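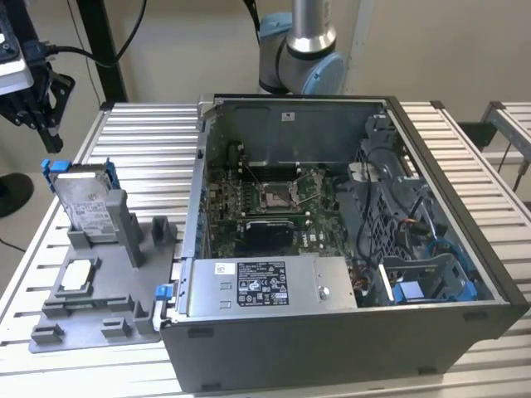
Progress report to the Girkden Arts Fund: Letel celebrity style archive, November

Search the archive Enter a name or event Go

We have now cataloged 301 red carpet and street style photos, up from 285 at the last report. The 16 additions are all from film premieres and one awards night. Each entry lists the outfit, the hairstyle, the event and the photo agency.

Rights clearance is slower than planned. Zabala, the agency that holds most of the airport photos, has agreed to web use but not to print. We have asked for print terms in writing and expect a reply before the next payment is due. Until then the printed guide stays on hold — the web pages are not affected.

The hair and makeup timeline went online on a Sunday evening. Readers sent in 30 corrections, mostly wrong event names. We have fixed all but two, which need a check against the original magazine issues.

Spending is within budget. The scanning line is slightly over and the travel line is under, and we ask permission to move the difference between them.

Next period: finish the Postodlow magazine covers, add captions to the premiere set, and send you a draft of the printed guide if the terms are settled.

Recent items
Postodlow covers: first batch online
Bangs through the years
How to send us a correction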